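Thread: Block fingers or narrow fingers for bags and pouches?

fumiko_y
Hello all. I've been going back and forth on this for most of June and would love some other opinions before I print another set. We have two handheld grippers for recording bag-to-tray moves, and I can't settle on the fingers. I started with the Collholm pattern, the chunky block with the flat inner face, and I'm fond of it, but a friend swears by the narrow Sirari tips for anything in thin plastic. My task is dull but fussy: take a packaged snack or drink out of a clear bag, set it in a tray, repeat until dinner. I have 440 recordings so far, all on the blocks. The view from the wrist camera is what worries me, because those fingers take up a good deal of the picture.
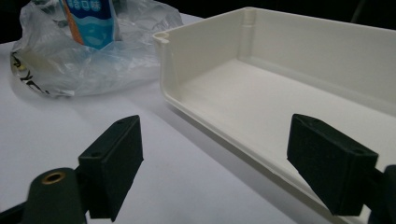 Wrist view with the block fingers open, tray and bag on the far side.

bench_otter
Nice clear view of the tray corner, I must say. I'd leave the fingers alone! Two big dark shapes low in the picture are easy for a policy to learn from, and they're always in the same place. The narrow tips look lovely in the catalog, but on my bench they poked straight into the folds of the bag and dragged the whole thing along with them.

Osamu Kuroda
I'm going to disagree with otter, in a friendly way. We ran both styles on the Kinoshita arm, 16 tries each with a soft pouch, and the narrow tips dropped it four times against nine for the blocks. A broad face is wonderful on a carton with flat sides. A pouch bulges, and the wide finger rides up over the bulge and lets go - you can feel it in your hand when it happens. Fumiko, what does the head camera show when you come in on the pouch? I suspect your approach angle matters more than the finger shape.

fumiko_y
Good question, Osamu, and you may be right about the angle. I tend to come in from the right with the left hand waiting over by the bag, and I know I get lazy with my wrist after the first hour or so. (My chair is also too low, but that's another thread.)
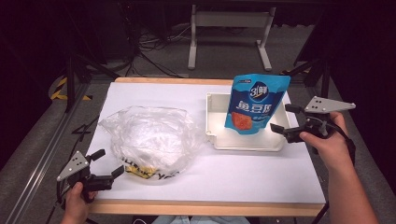
Head camera, right gripper beside the fish tofu pouch, left one over toward the bag.

Osamu Kuroda
Thank you, that helps a lot. I'd try bringing the fingers in a little higher on the pouch, up near the seal where it's flatter, and I'd do that before printing anything new. If the blocks still slip after that, give the narrow ones a fair go.

bench_otter
Fine, I'll give you the angle, but I'm not giving you the tips. Sixteen tries on one arm is a small test, and a hand-held tool isn't an arm. Fumiko's wrist will correct for things your Kinoshita won't.

mplkt
Has anyone put the Zorex rubber pads on the blocks? I stuck a pair on in the spring and quite liked them for slippery packaging, though the glue gave up after a while and I had to clean the faces with alcohol and start over.

fumiko_y
No, but I have a pair in a drawer! I'll do a batch on Saturday with the higher approach first, then the same again with the pads on, and I'll post the numbers for both. Otter, I promise to keep the blocks until then.

Related threads
Wrist camera exposure on a white tabletop
Threaded inserts pulling out of printed mounts
Cable routing for two-handed recording
Collholm blocks: which filament?

Contact the moderators | Forum rules | Back to top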